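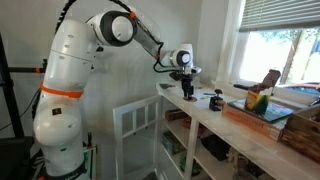
Is it worth paying for a service plan on a second hand robot arm?
Usually only for the first year, while you find out what state it's in.

Asked by Grudoleck

Buying an arm for a home project, small payload, one gripper. Seller wants 600 up front to hold it, then the rest on collection in February. What else should I be budgeting for? Don't want to get it here and find I need another load of bits. Also is a second gripper sensible or a waste at this stage

Answer 1

Cables. Everyone forgets cables. Also fingers for the gripper, they wear and you'll want different ones for thin stuff. I put 15 percent of the total aside and spent all of it in the first month. Check what the seller means by "complete" as well, get a list in writing, mine came from a dealer in Stovorham and the base fixings were extra.
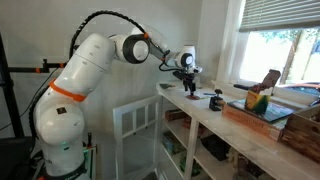

Arm and gripper at the counter

Measure your reach before you pay anything. Mark the base position on the floor with tape, then check the far corner of the worktop with a tape measure. I didnt and had to move the whole lot 26 cm.

Answer 2

Depends what its for.

Answer 3

Would hold off on the second gripper. Get one job working, then decide. If you're handling light flat things, card, game pieces, that sort of thing, the money is better spent on finger tips. 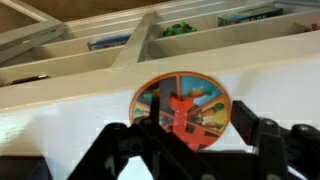 Same goes for stands and clamps, buy cheap ones and swap them later. Where I wouldnt skimp is delivery. Workorham quoted me 52 for the gripper box alone and teh arm was a seperate pallet, so ask for one price for everything to your door. Oh and ask if the 600 is refundable.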